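I tried the Dollo bed-tidying service for a month (5 visits, 40 dollars each), and I've picked up a few habits. Clear the floor at the foot of the bed before it starts — cables need room. And let it do pillows its own way!

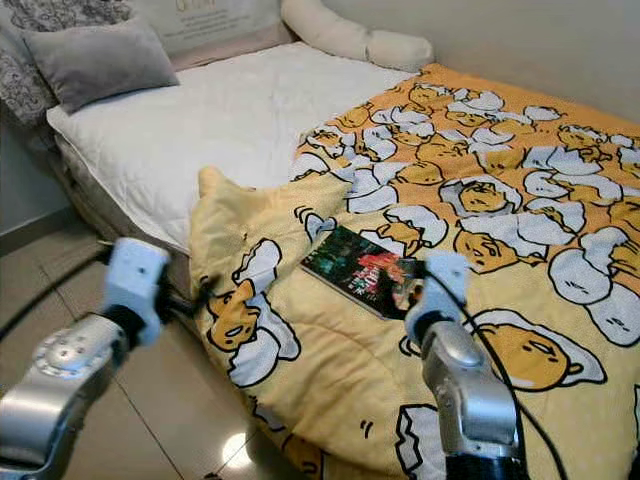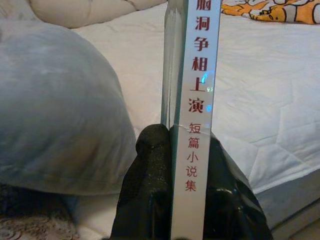
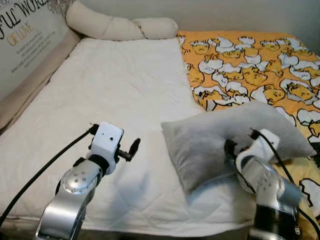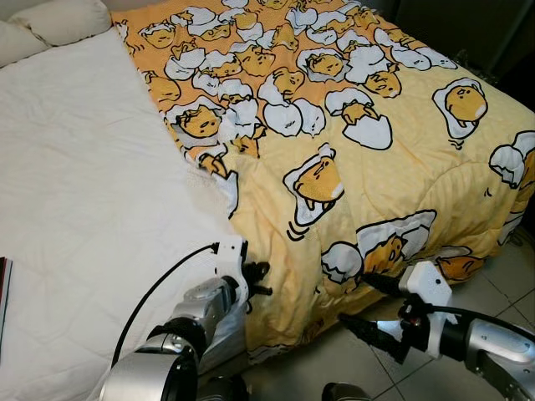

Does it need special bedding?
Any ordinary comforter is fine, though I'd skip anything slippery. Rukhsana Sial at Dollo told me to leave the bolster where it is, so I do.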